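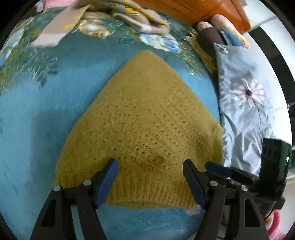 Bresham has begun a side-by-side trial of two sets of finger pads for its hand-held parallel gripper, using household clothing as the test material. The trial compares the pad the company ships now with a softer one supplied by Zulow, on the same linkage and with the same camera mount. Knitwear is the first category. A folded mustard-yellow sweater with a ribbed hem and rows of small openwork holes is typical of what the operators handle, and the two dark blue pads have to close on fabric that stretches as soon as it is lifted. Grasps are made by hand, in furnished rooms, and the recordings are later used to set closing force and approach angle for the arm-mounted version.

The plan calls for 2,000 grasps. By Monday morning 589 had been logged, and Bresham has released partial figures for that batch. The softer pad recorded 57 fewer slips than the current one over an equal number of attempts, most of the difference coming from ribbed hems and cuffs. On flat woven cotton the two were close enough that the company does not report a winner.

Wear is a separate question. The softer pad picks up lint faster and has to be wiped between garments – a step the current pad does not need – and Bresham has not yet measured how grip changes when the wipe is skipped. The logs record pad type, garment type, finger opening at contact and whether the item was still held after three seconds.

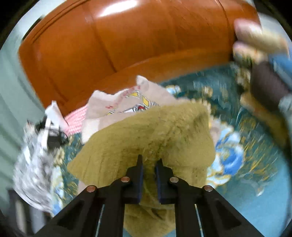
Plush and other deep-pile fabrics make up the second category. The difficulty there is depth. Finger opening at contact is hard to read when the pile compresses before the backing does, so the log entry for those grasps is taken from the motor side instead of the camera. The Cui controller used in the trial samples both, and the two values will be published together.

A second controller, from Gusus, will be added for the last part of the trial with the pads unchanged. Bresham expects to finish the remaining grasps in April and will post the full table, including failed attempts, on its support pages. Existing customers can fit either pad with 3 mm screws and no change to the linkage.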